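Estholm wrist camera kit for pairing slides on a two-arm cell: worth the add-on price?

Posted in Kits and Grippers by Prasanna Siddiqui

I am evaluating the Rutisero two-arm package for a returns desk at a footwear reseller. The task is narrow. Molded slide sandals arrive loose in mixed colors, and the arms have to match left to right, set the pair side by side with toes the same way, and move on. No boxing, no tagging.

The base package ships with one fixed camera and parallel grippers with stepped fingers. Estholm sells a wrist camera kit as an add-on, one camera per arm, with mounts and cabling. My vendor contact recommends it for anything soft. The base fixed view on a job like this is low and gets most of one side of a shoe:
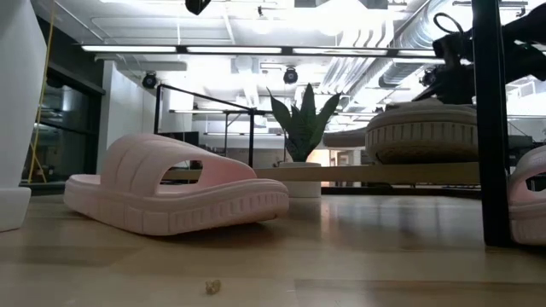 Jong-dae Seo
What is your cycle target? If you can live with 40 seconds a pair, start with the fixed camera and spend the money on a second set of fingers. If you need 33 you will want the wrist views, no question.

Prasanna Siddiqui
Target is 40, with 33 as a stretch. My concern is less speed than grasp point. The strap on these is wide and the foam gives, so a pinch that looks fine from the side can fold the strap. Has anyone run the kit on slides specifically?

2 replies

Jong-dae Seo
Yes, we have the kit on both arms at Brultport. Notes from setup, in no special order.

Mount it so both fingertips stay in view with the gripper open. The stock bracket does this. You lose part of the shoe behind the fingers, usually the heel, and the policy has to cope with that. What you gain is a direct view of the strap between the fingertips before you close.

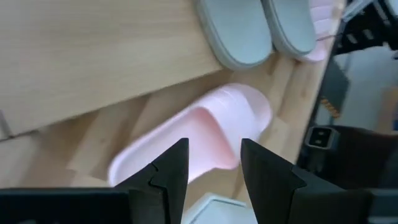
Wrist view, fingers over the strap of a pink slide, gray slides behind.

Color matching worked from the wrist view without extra lighting. Gray and pink are easy. We had trouble with tan on a pale wood surface until we fixed the exposure. Leave auto exposure off, especially if you have ceiling lights in the fixed view.

Left and right is the harder half. With the ribbed straps you have to read the outline of the footbed, and a low side camera is poor at that. From above it is much better. If you only buy one wrist camera, put it on the arm that places second.

Cable routing is the weak point of the kit. The supplied cable is stiff, and the clips let it swing out at full wrist rotation. We replaced the clips in January and have had no dropouts.

Also check what each camera sees when the arms work close together. The other gripper comes down into the view and can cover the toes or the strap. We added a rule that one arm backs off before the other takes its final look.

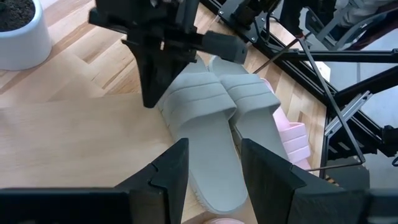 After that change, failed alignments went from one in every few pairs to 2 in a run of 49, both on the same worn shoe. I would not quote that as a general figure. It was one style of sandal on one surface.

Verdict: buy it if you sort left from right. Skip it if you only sort by color.

Noh
Haven't used the Estholm one. We put generic USB cameras on printed mounts and it was fine for a while, then the mounts crept and calibration drifted. If your time is worth anything get the kit. Ask them for the longer cable when you order, the standard one is short if your controller sits under the table.

Prasanna Siddiqui
Thanks, both. The left and right point settles it for me. I will ask for a quote on the pair with the longer cable and fixed exposure set at the factory, if they offer that. Jong-dae, which clips did you switch to?

Jong-dae Seo
Plain screw-down P-clips with a rubber liner, one on each side of the wrist joint. Leave a service loop between them and run the joint to both limits before you tighten anything.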